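홈 여행정보 숙소 교통 묻고답하기 로그인

묻고답하기 > 트레킹·자연

쿠뭄데일 협곡, 새벽에 걸어서 전망대까지 갈 만한가요

솔숲나그네

10월에 쿠뭄데일에 갑니다. 숙소는 브로티어 산장으로 예약했고, 다음 날 아침 일찍 협곡 동쪽 전망대에서 해 뜨는 것을 보려고 합니다. 산장에 물어보니 전망대까지 걸어서 갈 수 있다고만 하고 시간은 알려주지 않았습니다. 지도 앱에는 등산로가 두 개 나오는데 하나는 계곡 쪽으로 내려갔다 올라가고, 하나는 능선을 따라갑니다. 둘 중 어느 쪽이 나은지, 새벽 4시 반쯤 출발하면 너무 늦은지 궁금합니다. 일행은 어머니와 저 둘이고 어머니는 동네 뒷산 정도는 무리 없이 다니십니다. 셔틀이 있다면 그것도 알려주세요.

물통두개

능선길로 가세요. 저는 작년 가을에 산장에서 이틀 묵으면서 두 길을 다 걸어봤습니다. 산장이 해발 635미터, 전망대가 1050미터라서 높이 차이가 꽤 있는데 능선길은 경사가 고르게 나뉘어 있습니다. 계곡길은 지도에서 짧아 보여도 한참 내려간 다음 돌계단으로 다시 올라가야 합니다. 계단이 777개라고 입구 안내판에 적혀 있고, 난간이 없는 구간도 있습니다. 어머니와 함께라면 권하지 않습니다.

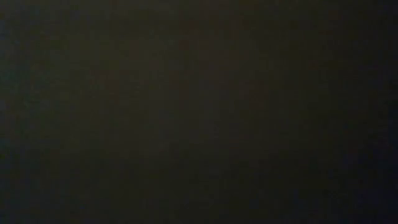

출발은 4시 반이면 빠듯합니다. 제 걸음으로 능선길이 한 시간 반이었고, 쉬어 가면 두 시간은 잡아야 합니다. 저는 4시에 나갔습니다. 산장 마당을 벗어나면 가로등이 하나도 없어서 사진처럼 거의 새까맣고 형체가 구분되지 않는 어둠을 생각하시면 됩니다. 휴대폰 불빛으로는 부족하니 헤드랜턴을 한 사람에 하나씩 준비하고 여분 건전지도 챙기세요. 갈림길에는 플릴루라 방향 표지가 먼저 나오는데 그쪽은 폭포로 가는 길입니다. 왼쪽으로 계속 붙어서 가면 됩니다.

전망대에는 지붕 있는 쉼터가 있고 매점은 없습니다. 바람이 세서 겉옷은 두꺼운 것으로 가져가는 게 좋습니다. 화장실은 산장에서 다녀오세요.

Rodrigo Guerreiro

셔틀 있습니다. 시핸 주차장에서 첫차가 5시 40분이고 요금은 한 사람 10달러, 현금만 받습니다. 내려서 전망대까지는 평지입니다. 10월 초까지만 다니는 해도 있으니 산장에 날짜를 말하고 확인하세요. 저는 올라갈 때 셔틀을 타고 내려올 때 능선길로 걸었는데 이 순서가 무릎에는 좀 안 좋았습니다. 한국어가 서툴러서 죄송합니다.

달팽이여행

저는 안 가봤는데 협곡은 해 질 때가 더 예쁘다고 들었어요. 굳이 새벽에 안 가셔도 될 듯요.

추천 14 댓글 3 공유 2

이용문의 | 게시판 운영원칙 | 무단 전재 금지 | 맨 위로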